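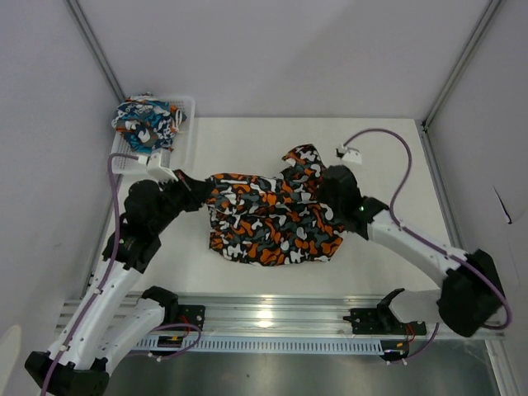

Les deux bras sur un vêtement imprimé camouflage, panier de linge au fond à gauche.

Uvilham – pince à deux doigts pour textile souple
Réf. Uvilham 8 – vendue à l'unité ou par paire, avec ou sans câble

Le fabricant présente l'Uvilham comme une pince « universelle pour le linge ». Nous la distribuons depuis août et nous serions plus prudents. Elle prend correctement un coin de tissu posé à plat, à condition que le programme lui amène le coin. Pour le reste, tout dépend du contrôleur, de la caméra et du temps que vous accepterez de passer en réglages.

Nos essais se font sur une cellule fermée à deux bras, avec des vêtements à motifs. Le choix est volontaire : un imprimé camouflage brouille les contours, et les démonstrations commerciales se font trop souvent avec une serviette unie sur fond contrasté. Demandez à votre fournisseur de vous montrer autre chose.

Ce que nous avons comparé
L'Uvilham a été montée face à l'Ollden, plus chère de 200 euros la paire. Sur 400 prises au bord d'un vêtement, l'écart ne justifie pas à lui seul la différence de prix. L'Ollden garde un avantage sur les ourlets épais. Sur une seule épaisseur, nous n'avons pas su les départager, et la plaquette qui annonce le contraire ne précise ni le tissu ni la vitesse.

Côté contrôleur, le Kevutero accepte les deux modèles sans adaptateur. Le Ó Riain aussi, d'après sa notice – chez nous il a fallu 3 mises à jour avant que la seconde pince réponde. Le support a été correct, la documentation beaucoup moins.

Points à vérifier avant de commander
Le passage des câbles. Sur un montage à deux bras, il faut leur laisser de quoi former une boucle au-dessus du poignet et au coude. Le câble livré d'origine est court ; prenez la version longue.
La place au poignet. Un module volumineux monté derrière la pince peut gêner l'approche d'un panier ou d'une paroi.
Les tissus en tas. Saisir un vêtement froissé par le haut à deux pinces reste l'exercice le plus difficile, et aucune des références de cette page ne le règle seule.
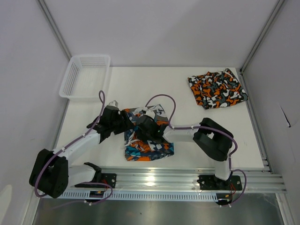
Contenu et conditions
Une pince, une bride de fixation, la visserie, un jeu de doigts de rechange. Contrôleur et caméra non compris.
Garantie : 8 mois, doigts exclus.
Prêt pour essai possible sur demande, caution de 400 euros par paire. Envoyez-nous vos propres tissus si vous préférez que l'essai soit fait chez nous.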